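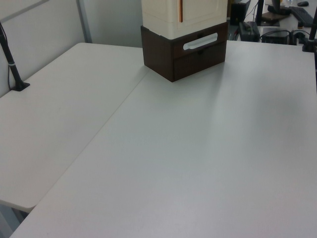 Two white tabletops side by side, brown drawer box and cream cabinet stacked on the right-hand one.

Clearing a big table and keeping it clear
Posted 27th October in Workroom Tips

I love a big table. I love it more than any tool I own, and I get more letters about tables than about anything else on this site, so October is going to be table month whether you like it or not! A big surface lets you spread out a pattern, wrap an awkward present, fold a king-size sheet, lay out every screw from a flat-pack dresser and still have a corner left for your coffee. The trouble is that everybody else in the house loves it too, and a clear table draws in mail the way a porch light draws in moths.

These are the tips I come back to, plus a few that readers have sent in since the last round.

Two tables beat one

If you are shopping for a work surface, look at two medium tables before you spend money on one giant one. You can get them up the stairs. You can pull them apart when company comes, and you can turn one of them if you move to a room with a silly shape (my last place in Lulthorpe had a workroom shaped like a slice of pie, so I know what I'm talking about).

They don't have to be the same table, but the tops do need to be the same height. Measure from the floor to the top surface at the side where they are going to meet, and measure both ends, as old floors slope. Adjustable feet will take care of small differences. If yours don't have them, stick-on felt pads work fine, and you can double them up under the low leg. Run your palm across the join with your eyes shut. Your hand will find a step that your eyes miss.

About that seam

Every pair of tables has a seam, and every seam collects crumbs, thread ends, glitter and pencil shavings. Things I've tried:

A strip of clear packing tape. Quick and cheap, good for one weekend project, and it comes up gummy if you leave it all summer.

Clamping the two tables together underneath. Very good if the frames allow it. Two small C-clamps with a scrap of cardboard under each jaw so they don't bite into the finish.

Hook-and-loop straps around neighboring legs. My favorite for light tables! They pull apart in a second and they keep the tops from creeping away from each other while you work.

Nothing at all. Perfectly respectable. Once a week, slide an old gift card along the gap and vacuum what comes up.

Whatever you do, don't write across the seam. Put a cutting mat or a piece of cardboard over it first, or your pen will drop in and go right through the paper. Same goes for rolling dough, though for that I'd move over to one side completely.

Why I like a pale top

I used to think white was crazy for a work table. I've come all the way around on it. You can see a dropped pin, you can see a dark bead, you can see the tiny spring that shot out of the pen. A matte finish is easier on the eyes than a shiny one, especially if you work under a ceiling light, though even a matte top will show a bright patch where a lamp hits it. If the patch lands right where you look, move the lamp to your side and see if it bothers you less.

Marks do show, so get to them early. Start with a damp cloth and one drop of dish soap. Then a second cloth with plain water, then a dry one. For pencil, a clean white eraser works beautifully. For ballpoint, a little rubbing alcohol on a cotton ball, tried first on a spot where it won't matter. Please stay away from scouring powder. A textured top holds onto the grit, and you'll end up with a dull patch that shows up from across the room.

Go up, not out

A small drawer unit with a cabinet on top of it takes up the space of one box and holds the contents of two. Put it toward the far side of the table, where you'd never be able to work comfortably anyway, and leave the near side for your elbows.

Some rules I follow for stacking:

Heavy on the bottom. Scissors, staplers, rolls of tape and the good hole punch go in the drawer box. Yarn, tissue paper, envelopes and felt go in the upper cabinet.

The bottom box should be at least as wide and as deep as whatever sits on it. If it's close, measure.

Put a square of rubbery shelf liner between the two pieces. It stops the top one from skating when you tug on a sticky drawer.

Open every drawer and door all the way before you decide on the spot. A drawer needs room in front of it, and that bit of table is not free space, however much it looks like it.

Don't worry about matching. Dark wood grain under a cream cabinet looks great to me, and a mix has a practical side too: "it's in the brown one" is a lot easier to shout down the hall than "it's in the second one from the bottom."

If there are kids or a big dog in the house, fasten the stack to the table or the wall. I use the Mustetti furniture straps, which peel off cleanly if you warm the pad with a hair dryer first.

What goes in the one drawer

One drawer close at hand is a treat, and it turns into a junk drawer in a week if you let it. I give mine a single job each season. Right now it's wrapping: ribbon, tags, tape, the small scissors. In the spring it'll be seeds and plant labels. When the job changes, everything comes out onto the table, the drawer gets wiped, and only the new stuff goes in. It takes 12 minutes with the radio on.

Cut-down cereal boxes make wonderful dividers. Cut them a touch lower than the drawer sides so nothing catches, and fold the raw edge over if you're feeling fancy.

Keep the computer stuff together

Plenty of us share a room with a desk, and a desk has its own mess. Keyboard, mouse, monitor, power boxes, a nest of black cables. My best advice is to give it a border and stick to it. The computer things live on the desk and the project things live on the table, and neither one visits the other overnight.

For the cables:

Loop the extra length loosely and hold it with a soft tie. Don't wind it tight around the power box, as that strains the spot where the cord goes in.

Label both ends. A scrap of masking tape folded into a little flag is plenty.

Leave power boxes out where air can get to them. Don't bury them under paper or fabric, please!

A pad or mat under a monitor stand saves the desk from scratches and makes it easy to slide the whole thing forward when you dust.

Black things on a dark desk vanish, so if you have a bunch of look-alike adapters, a dab of bright nail polish on each one will save you a lot of squinting.

The five-minute reset

Do this at the end of the day, even if you're not finished with the project. Especially then.

1. Put a tray or a shallow box on the table.
2. Everything that belongs to the project goes in the tray.
3. Everything that belongs to the table goes back in the drawer or the cabinet.
4. Everything else goes in a basket by the door and leaves the room when you do.
5. Wipe from the far side toward you, over the seam last.

The tray is the magic part. You haven't lost your place, and tomorrow you just set it down and pick up where you stopped.

From the mailbag

A reader on Galen Street wrote to say she keeps an old bath towel folded on top of her cabinet and throws it down whenever she sorts beads or buttons, so nothing rolls. I tried it the same afternoon. Wonderful!

Another keeps a paper tape measure glued along the front edge of the table, 64 inches of it, and hasn't hunted for a ruler since. Use the kind they hand out at furniture stores and cover it with clear tape.

And the Navaratnam sewing circle sent in a very good one for sorting big collections. They had 4,000 buttons to get through from an estate sale, and they sorted by color first on one table, then by size on the other, so the two sorts never got mixed up. The seam made the dividing line. I wish I'd thought of it.

Next time I'll get into chairs and stools, and what to put under your feet if the table is a bit too tall for you. If you have a trick for getting candle wax off a textured top, send it in, I've got a spot the size of a quarter that won't budge.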